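4 认领声明作为证据:一项保留意见

4.1 数据来源与编码

研究武装组织的人习惯把认领声明当作归因的起点。袭击发生,某个频道发出一段文字或录音,事件数据库随即在“责任方”一栏填上组织名称,后续的回归分析便以此为准。这套流程很方便,也因为方便而很少受到检查。本节要问的是一个比较笨的问题:如果把声明本身从归因依据中拿掉,还剩下多少东西能支持原来的归因。

材料取自Tokholm档案库保存的133份认领声明,包括文字公告、录音转写稿和带字幕的短片说明。档案库的收录标准在不同时期并不一致,早期主要依赖志愿译者转发,后期改为按关键词自动抓取,两批材料之间的差异不小。译者转发的声明往往篇幅较长,措辞讲究,抓取得来的则夹杂大量重复帖和残缺的截图文字。我们没有试图把两者调和成一个“有代表性”的样本,读者也不应当这样理解下文的任何数字。

编码沿用Ginis手册的第二版,由两名懂原文的编码员独立完成,分歧交第三人裁定。手册把声明内容分为时间、地点、手段、目标和后果五类,每类再分“笼统”与“具体”。我们对这一划分并不满意。“某省公路上的一支车队”在手册里算具体地点,可是那条公路在相应的几个月里几乎每周都有车队遇袭,这样的描述与没有描述相差无几。为了可比性,我们仍保留了原有的等级,另加一项“排他性”编码,记录该描述在同一时段内是否只能对应一起事件。

加上这一项之后,编码员之间的一致程度明显下降。判断排他性需要了解同期还发生过什么,而两名编码员掌握的背景材料不同。一人习惯先查地方报纸,另一人先查事件数据库,后者又恰恰是以声明为依据编成的。循环论证在这里并不是抽象的担忧,它出现在我们自己的工作表里。

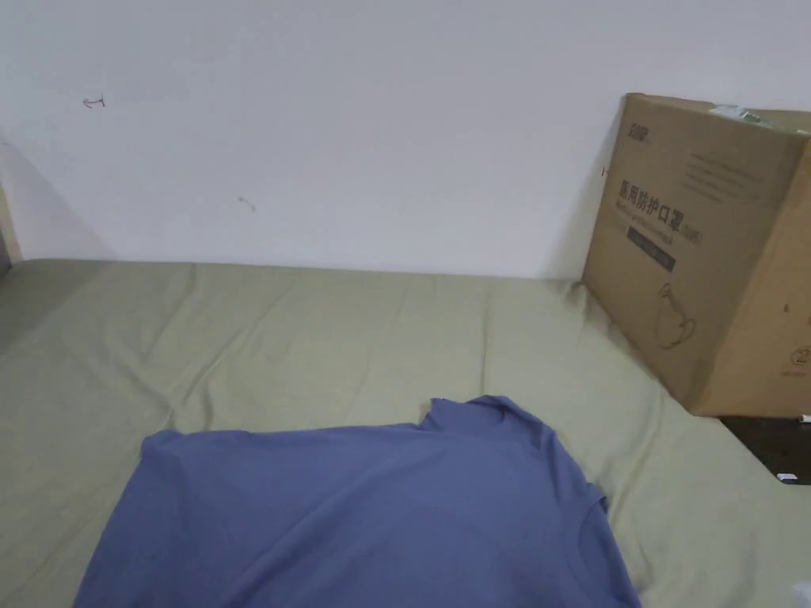
在133份声明中,有102份能够在前后三天内找到至少一起地点大致相符的已报道事件。单看这个比例,很容易得出声明基本可信的结论,Patricio Villalba在早先的工作论文中正是这样处理的。他的论证有一个前提:组织不会冒着名誉受损的风险去认领与己无关的袭击。我们认为这个前提需要证据,而论文没有提供。名誉受损要求有人核对、有人公布核对结果,并且组织的受众读到了公布的内容。三个环节中只要有一个缺失,虚假认领的代价就接近于零。

把要求稍微收紧,情况便大不相同。102份声明中只有52份包含具体手段或目标,且发布时间早于当地媒体的首次报道。其余声明要么内容笼统,要么在报道之后才出现,其中若干份与通讯社稿件共享同样的地名拼写错误。拼写错误的重合不能证明声明抄自报道,双方也可能使用了同一张有误的地图,但它至少足以让人停止把声明当作独立信源。

再进一步,能够由与组织无关的第三方材料加以佐证的,只有23份。这里的第三方材料指法庭文书、医院记录、地方行政机关的通报,以及两家以上互不转引的媒体。我们知道这个标准偏严。有些地区根本没有能够运作的法院,医院记录也从不对外开放,在这样的地方,23这个数字反映的与其说是组织的诚实程度,不如说是机构的残缺程度。不过,承认证据缺失的原因,并不会使证据变得充足。

4.2 关于发布时间的误判

反对意见通常集中在时间上。一种常见的说法是,声明若早于新闻报道,就说明发布者掌握内部信息。Duvell中心的培训材料把这一点列为首要判据,Lagos工作坊的几位参与者也持相近看法。我们有三点疑问。

首先,所谓“早于报道”取决于把哪一家媒体当作首次报道。若以国际通讯社为准,许多声明确实领先数小时。若把当地居民的聊天群和交通电台算进去,领先便大多消失了。任何在当地有几个熟人的频道管理员都可以在下午听说爆炸,傍晚发出声明。这种信息优势说明他有熟人,仅此而已。

其次,平台显示的时间并不总是发布时间。部分频道允许管理员编辑旧帖,编辑后仍保留原时间,有时编辑标记还会被抓取程序漏掉。档案库中有一组声明,其抓取副本与后来的网页存档在目标描述上不同,副本写“检查站”,存档写“军官车辆”,显示的发布时间却分毫不差。两个版本哪个在先,我们无法判断。编码员最初按存档版本把它们归入“具体”,复核后改为缺失值。

再次,延迟发布也被解释为可信的表现,理由是组织需要时间与现场人员联络。于是发得早是因为掌握内情,发得晚是因为谨慎核实。一个判据如果在任何取值下都支持同一结论,就不再起判据的作用。我们在三篇综述里见过这两种解释并列,作者似乎并未觉得有什么不妥。

较为稳妥的做法,是只在声明包含当时未公开、后来又被第三方材料证实的细节时,才把时间计入证据。符合这一条件的声明很少,而且集中在少数几次大规模行动上。小规模袭击恰恰是数据库中数量最多的一类,在这方面几乎没有可用的材料。以小规模袭击的频率推断组织兴衰的研究,其结论因此需要相当程度的保留。三月前后常被提到的“春季攻势”效应就是一例:声明数量确实上升,但各频道在同一时段也更换了发布方式,把原先的汇总公告拆成单条消息。按条计数,活动自然显得频繁起来。

4.3 相互竞争的认领

同一起事件被两个以上组织认领的情形,文献中多作为例外处理。数据库的惯例是选取“较可信”的一方,或者并列填写后由使用者自行取舍。前一种做法的问题在于,较可信通常指名气较大。名气来自以往的认领,以往的认领又是按同样的规则入库的,误差就这样一轮一轮积累下去。规模较小或新近分裂出来的派别,在这套规则下几乎没有机会被正确记录。

我们曾试图用措辞特征区分真伪,例如固定的开头语、对阵亡者的称谓和落款格式。结果不值得详细报告。模仿一个组织的公文格式并不困难,受过一点训练的支持者都能做到,而组织自己的媒体部门反倒经常不遵守格式。手册中那条“格式完整者优先”的规则,我们建议删去。

Villalba在通信中提出,竞争性认领可以借助后续的沉默来判断:不再坚持的一方多半是冒认者。这个想法有吸引力,但沉默也可能来自频道被封、管理员被捕,或者两派私下达成了谅解。公开材料里看不出是哪一种。

图2 铺着灰绿色床单的床与一叠深蓝色布料

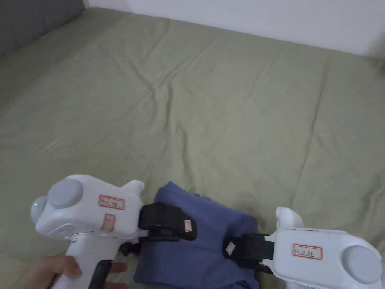

4.4 对使用者的建议

我们不主张弃用认领声明。对研究宣传策略的人来说,一份虚假声明与一份真实声明同样有价值,甚至更有价值,因为它显示了组织希望受众相信什么。问题出在把它直接当作行为记录使用。事件数据库若要保留“责任方”一栏,应当另设一栏说明归因依据,至少区分自我认领、官方指认和独立佐证三种来源,并允许该栏为空。

使用现有数据的研究者可以做一项简单的检验:剔除仅凭声明归因的事件,重新估计主要模型。我们请两个研究组在各自的数据上做了这件事,一组的主要系数仍在原区间内,另一组的符号发生了反转。后者认为反转是样本过小所致,这个解释可能成立,只是同样的顾虑在原模型中从未被提起过。

本节的数字也应当受到同样的对待。排他性编码尚未经过外部复核,档案库的抓取缺口也还没有完整的清单,我们手头那份只覆盖了后期材料。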